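Hilo rápido sobre lo de Flirano, que me lo preguntasteis el viernes

1/ Método: 2367 demos en total, pero entrenamos solo con 900. Filtro por desacuerdo entre 14 políticas pequeñas – las demos donde todas coinciden, fuera

2/ Resultado: iguala al set completo en agarre. En superficies brillantes, peor. Aún no se por qué

3/ Sospecho de los reflejos. Estamos repitiendo con 105 demos nuevas solo de eso 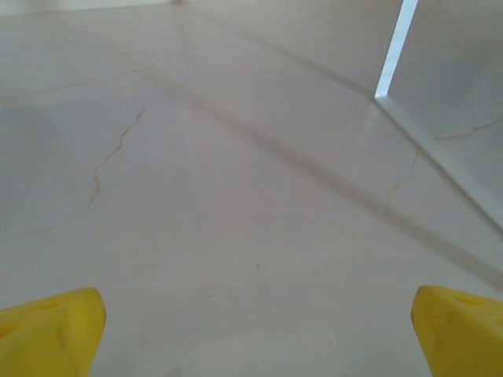 Vista desde la muñeca: dedos amarillos, superficie con vetas y panel blanco

4/ Codigo cuando lo limpie – mañana no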